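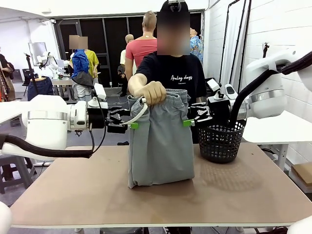
発表メモ「双腕ロボットの導入費をどう組むか」
クルーサム(Clusum)設備計画担当 プレシャス・ングバネ(Precious Ngubane)
持ち時間25分、質疑10分

スライド1 はじめに
おはようございます。クルーサムのングバネです。衣類の検品と仕分けの工程に双腕ロボットを入れる計画で、予算と発注のスケジュールを担当しています。制御や学習の中身は担当外なので、そちらの質問は後で技術の者につなぎます。
今日は見積書の読み方、見積書に載らない費用、発注の順番を話します。
(時計を確認。ここは1分で切り上げる)

スライド2 対象の作業
対象はズボン、短パン、薄手の上着です。タグの確認、表裏の確認、たたみ、かごに入れるところまで。
布物は置くたびに形が変わります。箱物の搬送で使った予算表をそのまま流用すると、グリッパーまわりと調整工数が必ず足りなくなります。うちの初年度案がそうでした。
当面は作業台ごとに人が一人つきます。人件費をゼロにした試算は出していません。

スライド3 台数の決め方
最初の稟議は11台で書きました。ラインの全作業台を一度に置き換える案です。差し戻されました。理由は金額ではなく、止まったときの代替手順がなかったことです。
次に出したのが2台の案で、これが通りました。1台は本番の作業、もう1台は調整と教育に使います。本番機が止まったら調整機を回す。部品も共通にします。
残りは2台の稼働記録を見てから判断します。記録の項目は発注前に決めておいてください。後から足すと、前半の数字が使えません。

スライド4 見積書に載っている費用
腕2本、グリッパー2個、制御盤、架台、設置作業、初期教育。見積書の1枚目はだいたいこの並びです。
比べたのはブロリンとペルベリの2社です。本体価格だけならペルベリが安い。ただしペルベリは作業台が別売りで、架台の高さも固定でした。ブロリンは台込みの一式見積もりです。
ここで言いたいのは、内訳の粒度をそろえてもらうことです。「一式」と書かれた行は、必ず分解を頼んでください。ペルベリには3回書き直してもらいました。
(表は配布資料の2ページ。読み上げない)

スライド5 見積書に載っていない費用
ここが一番時間をかけたいところです。

床と電源。既存の作業台を外す工事、コンセントの増設、配線の引き直し。うちは設備側の予算に入っていなかったので、建屋の修繕費から回してもらいました。年度の途中だと、この調整だけで1か月かかります。

ケーブルとホース。腕の動きに合わせて曲がり続けるので消耗品として扱います。本体の保証に入るかどうかは会社によって違います。契約書の別紙を見てください。

グリッパーの指先。布をつまむ面は摩耗します。予備は本体と同時に注文したほうが単価が下がりました。

小物。クリップ、かご、試験用の衣類。試験用の衣類は152着そろえました。在庫から借りる案もありましたが、何度もつかんで広げるので商品には戻せません。購入扱いにしました。色は薄いものと濃いものを混ぜ、サイズも散らしています。

場所代。周りに人の通路、衣類を置く棚、机が要ります。図面の占有面積は腕の届く範囲だけで書かれていることが多いので、人の立つ位置を描き足してから面積を出します。

スライド6 人の時間
調整と教育で、導入から最初の3か月に765時間を見込みました。内訳は作業者、保全、計画担当です。計画担当の分を最初は書いていませんでした。業者との打ち合わせ、納品の立ち会い、検収書類。これは実際に時間を使うので、書いたほうがいいです。
この時間を金額に直すかどうかは、会社の習慣によると思います。うちは直しました。直すと本体価格の見え方が変わります。
(経理の人が会場にいたら、単価の出し方は質疑で受けると言う)

スライド7 保守契約
シトレに窓口を一本化しました。本体はブロリン、センサーは別の会社、架台は地元の鉄工所です。故障の切り分けをこちらでやると、電話だけで半日なくなります。
契約で確認した点を挙げます。
・駆けつけは営業時間内か、夜間も含むか
・代替機の有無
・ソフト更新で動作が変わった場合の再調整は有償か
・契約満了後の部品供給の年数
再調整の費用は、最初の契約書に何も書いてありませんでした。追記してもらうまでに時間がかかったので、早めに聞いてください。

スライド8 発注の順番
実際の順番です。作業台の配置図、電源工事の見積もり、本体の発注、予備品、試験用衣類、教育の日程。
失敗したのは教育の日程です。本体の納期が8月にずれ、押さえていた作業者の時間が繁忙期とぶつかりました。教育は納品日からの日数で契約し、日付では固定しないことを勧めます。
検収の条件も発注時に書きます。「正常に動作すること」では検収になりません。対象の衣類、続けて処理する着数、人が手を貸してよい回数まで書きました。手を貸す場面は実際にあります。腰の部分を人が持ち上げ、腕がつかみ直せるようにする、といった介助です。これを失敗と数えるかどうかで業者ともめたので、先に決めておいてください。

スライド9 次年度の予算
追加台数はまだ申請していません。申請したのは予備品、保守、配置変更の工事費だけです。3台目を入れる条件は、稼働記録がそろうことと、調整機を本番に回した日の理由が整理できていること。
リースも検討中ですが、布物用のグリッパーは改造品扱いになり、対象外と言われたところがありました。見積もりを頼む前に型番を伝えて確認してください。

質疑用の控え
・回収年数を聞かれたら:まだ出していない。稼働記録が半年分たまってから計算する
・なぜペルベリにしなかったか:架台の高さが既存の通路と棚に合わなかった
・中古の検討は:した。制御盤の部品供給が確認できず見送り
・配布資料の予算表は自由に使ってよい。元ファイルの希望者は終了後に受付へ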